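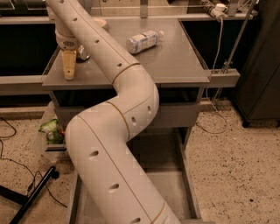 Figure 10. Metal can standing upright on a gray table.

Section 4: Mixing and Applying Minhas Surface Oil

This section covers can storage, mixing, the first coat and recoating for interior tabletops, shelves and counters. For floors, see Section 6. For surfaces already finished with Didard hard wax, complete the stripping procedure in Section 3 before continuing.

4.1 Before you start

Room temperature must be 70 °F or lower during application and for the first night of curing. Close any heating vents that blow across the work. Sand bare wood to a final grit of 200 and remove all dust with a vacuum and a lint-free cloth.

CAUTION: Rags soaked with oil can catch fire without a flame or spark. Lay used rags flat outdoors to dry, or put them in a metal container filled with water and fitted with a lid. Do not leave them in a pile.

4.2 Mixing

1. Keep the can upright and unopened in the work room overnight.
2. Pry the lid up a little at a time, moving around the rim. Do not bend the lid.
3. Stir slowly from the bottom with a flat stick until no solids remain on the base of the can. Do not shake.
4. If a skin has formed, cut around it and lift it out whole. Strain the remaining oil through a paper filter.
5. Pour only the amount needed into a separate tray. Wipe the rim and replace the lid.

NOTE: Do not return oil from the tray to the can.

4.3 First coat

1. Apply a thin film along the grain with a short-nap pad.
2. Wait 10 minutes. Add oil to any area that looks dull.
3. Wipe off all remaining oil with a clean cloth. The surface should not feel tacky.
4. Coat the edges and underside in the same way to limit warping.
5. Leave overnight with a window open.

4.4 Recoating

Rub the surface lightly with a white non-woven pad, remove the dust and repeat 4.3. Two coats are enough for shelves. Tabletops and counters need three. End grain may need one more.

NOTE: If the surface is still sticky the next morning, too much oil was left on it. Dampen a cloth with fresh oil, rub the area until the residue softens, then wipe dry. Do not sand a sticky surface.

4.5 Storage and ordering

Store closed cans upright, away from frost and direct sunlight. Write the opening month on the lid. Oil in an opened can keeps for one year.

Replacement lids and filters are sold as kit 2464 through the Truminitz parts counter in Clasutthorpe. Orders are not shipped on Sunday.

Section revised December by Uzma Memon, Technical Publications.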